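Severura adds pad replacement service for hand-held gripper tools

3 February 2026

Severura has opened orders for a pad replacement service covering the hand-held grippers used to record manipulation demonstrations. The service, sold under the name Dralura, covers the two finger pads, the adhesive layer behind them and a check of the jaw alignment. It is priced at 81 dollars per tool, with return shipping included inside the country.

The company already sells pads as a spare part. Until now, customers have fitted them on their own benches, with results that depended on how well the old adhesive was removed. Severura says uneven bonding was the most common cause of complaints about the spare part last year, ahead of wrong size orders and late delivery.

Under the new terms, a customer removes both fingers from the tool and mails them to the workshop in Bredlow. The body, the camera and the mount stay with the customer. Pads are stripped, the bracket faces are cleaned and abraded, and new material is bonded in a fixture that holds both fingers at matching height. Stated turnaround is 15 working days from receipt. Fingers with cracked brackets or enlarged screw holes are sent back unserviced, and only the shipping is charged.

Leonie Costigan, who runs the service desk, said the work is aimed at groups with many tools in daily use. "A pad that lifts at the rim changes where contact starts," she said. "The operator adjusts by hand and keeps going. The recording has the adjustment in it, and the policy trained on that recording has to cope with it."

Costigan said the desk looks at the upper rim of the pad first, then at the lower corners. Curling at either place is treated as grounds for replacement, even where the flat of the pad still has usable grip. Surface wear alone is not.

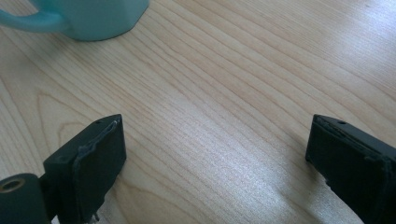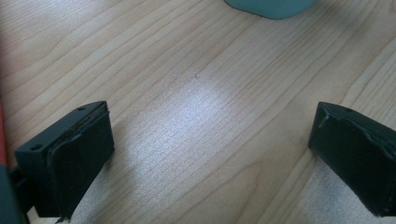
Pad edges on black gripper fingers, with the jaws apart over a wood tabletop.

Two grades of pad material are offered. The standard grade is a soft rubber intended for mugs, bowls, boxed goods and similar household items. The second is firmer and has a lower profile, which leaves slightly more clearance when the jaws are fully open. Severura recommends the firmer grade for thin or flat objects and advises against mixing grades on one tool. Both grades are priced the same.

The firmer pad does have a cost in handling. On smooth glazed surfaces it needs more closing force for the same hold, and operators used to the soft pad will need a short period of practice. The company suggests keeping recordings made before and after a change of grade in separate batches, with the change noted in the session log.

Each returned pair comes with a printed card listing the pad grade, the bonding date and the measured offset between the finger tips. Severura does not publish a tolerance for that offset. Costigan said pairs outside the internal limit are redone before shipping, and that the figure on the card is meant to give the customer a baseline for later checks.

The service does not include camera calibration. Customers who use the finger tips as a reference in the camera view should repeat that step after refitting – a new pad sits farther forward than a worn one. The hinge joints are also outside the service. Play in a joint can look like pad wear in recordings, and the order form asks customers to check for it before mailing anything.

For sites that cannot be without tools for 15 working days, an exchange option is available at 265 dollars. Severura ships a finished pair of fingers first, and the customer mails the worn pair back in the same box. The higher price includes a deposit, part of which is refunded once the worn pair passes inspection. Exchange pairs are stocked in the standard grade only.

Hinds, which resells Severura parts, will take orders for the mail-in service on the same terms but will not handle exchanges. Existing stocks of the self-fit pad will continue to be sold through both firms. Severura plans to revise the fitting instructions in May, with added steps on adhesive removal and clamping time.

Orders already placed for self-fit pads can be changed to the service if the parts have not shipped. The difference in price is billed when the fingers arrive at the workshop. Fingers should be packed separately so that the pad faces do not touch, and screws should be kept back by the customer. The order form asks for the tool serial number, the pad grade and a return address.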